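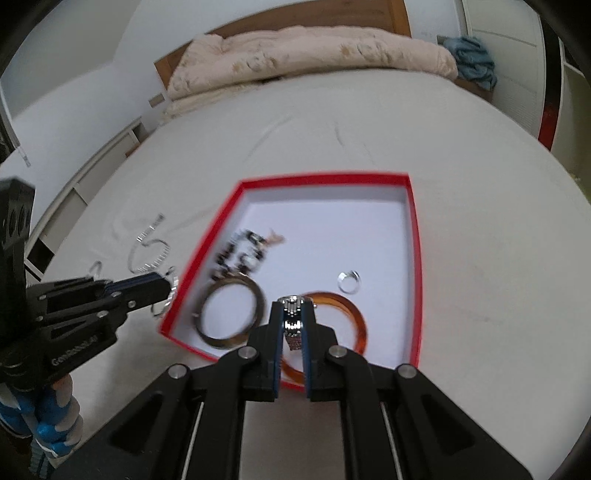 Figure 6.1 A hand-held gripper closed on a silver jewelry piece above a shallow box. Bangles and other small items lie on the white floor of the box.

Chapter 6
Grasping Small Parts by Demonstration

Terms introduced in this chapter: antipodal grasp, pad compliance, closing width, approach axis, occlusion interval, episode, release condition

6.1 Scope of the Chapter

Chapters 4 and 5 treated the grasping of boxes, cylinders and other parts with two flat or nearly flat opposing sides. For such parts the contact points can be computed from a drawing, and the main source of error is the position estimate. The present chapter takes up parts for which no drawing exists and for which the outline seen from above is a poor guide to where the fingers should close. Jewelry is used as the working material throughout. It is small, it varies a great deal in shape, and it can be collected at no cost from the households of the students taking the course.

The class project at the end of the chapter is called Onon. It was first run at Jiltmont as a one-term exercise for second-year students, and the procedure given in Section 6.7 follows the second version of the course notes by Annelore Brandes. Students work in pairs. Each pair records a set of demonstrations with a hand-held gripper, prepares the recordings, and trains a grasp predictor on them. The predictor is then tested on a bench arm with a gripper of the same finger geometry.

Readers who have not completed the camera calibration exercise in Chapter 3 should do so before starting the project. The wide-angle lens model is assumed from Section 6.4 onward, and straight edges will not appear straight until it has been applied.

6.2 Ring-Shaped Parts

A ring-shaped part lying flat offers a parallel gripper two kinds of grasp. In a rim grasp, one finger enters the opening and the other stays outside, so that the wall of the ring is pinched between the pads. In a span grasp, both fingers stay outside and close across the full diameter. The span grasp needs a closing width larger than the outer diameter of the part. The rim grasp needs an opening wide enough to admit one finger, together with its pad.

For a bangle, the rim grasp is usually available and the span grasp often is not. For a finger ring the situation is reversed. Between these two sizes there is a range in which both grasps are possible, and a demonstrator will switch from one to the other without noticing. A data set that mixes the two without labeling them trains poorly, as the predictor tends to average the finger positions and place one finger directly on the wall. The effect was first documented for the class by Seung-woo Min in a term report, and it is the reason grasp type is a required field in the episode log.

Both types are antipodal grasps: the line joining the two contacts lies inside the friction cone at each contact. For two pads with friction coefficient u, each pressing with normal force N, a part of mass m can be lifted vertically with acceleration a only if

2uN >= m(g + a) (6.1)

For a part with a mass of 20 grams, the right-hand side is small, and almost any gripper in a teaching laboratory satisfies the condition. Failures with light parts are seldom failures of force. They come from rotation about the contact line, which Equation 6.1 does not describe, and from contact with neighboring parts during the lift.

6.3 Pad Compliance

A rigid finger meets a curved surface at a point or along a line. A compliant pad deforms and meets it over a patch. The patch can resist a torsional moment as well as a tangential force, and this is what keeps an off-center part from swinging when it is lifted. The size of the patch depends on the pad material, its thickness and the curvature of the part.

Compliance has a cost. As the pad deforms, the measured closing width becomes smaller than the actual thickness of the part. The difference must be known if closing width is used to decide whether anything has been grasped. Thin chains are the hard case. A chain may sink into the pads so far that the reading matches that of an empty gripper, and the episode is then marked as a miss although the part was lifted.

In the Onon procedure, each pair measures the empty reading before a recording session and again after it. If the two readings differ by more than the sensor resolution, the session is repeated.

6.4 What the Camera Sees

A camera mounted on the gripper moves with the fingers. The fingertips therefore stay in nearly the same place in every image, and the workspace moves behind them. This simplifies the learning problem considerably. A grasp can be expressed as an offset from a fixed point in the image, and no transformation to the coordinates of the table is required during the final approach.

The arrangement also hides part of the workspace. In Figure 6.1 the near side of the box lies mostly behind the linkages, and the amber-orange bangle is partly covered by the gripper, with a section of its arc visible again between the pads. The predictor has to deal with such gaps in every episode. The number of consecutive images in which the target part is more than half covered is called the occlusion interval. A long occlusion interval is acceptable if the part does not move during it. Loose beads and chains do move, and for these the approach axis should be tilted so that the part stays in view until the fingers are level with it.

Surface finish matters as well. Polished metal produces segmented highlights that shift with the viewpoint, while translucent material changes in apparent color according to what lies behind it. A plain, light floor reduces the second effect. It does little for the first.

6.5 Episodes and Logging

An episode begins with the gripper open and clear of the container and ends when the release condition is met. The release condition is stated before recording. For this project it reads: fingers open, part at rest, gripper withdrawn. An episode in which any element is missing is rejected, even if the grasp itself was good.

The class uses Dristier for logging. Any logger that stores images, gripper pose and closing width against a common clock will serve. Table 6.2 lists the required fields.

In the Jiltmont run, one pair recorded 230 episodes and kept 200. Of those rejected, 13 had a clock offset between the images and the closing width. The others failed the release condition. Clock offsets are not visible when the images are played back and must be found by comparing the first image of finger contact with the first change in slope of the width signal. The method is set out in Section 6.6, using the Byun alignment test.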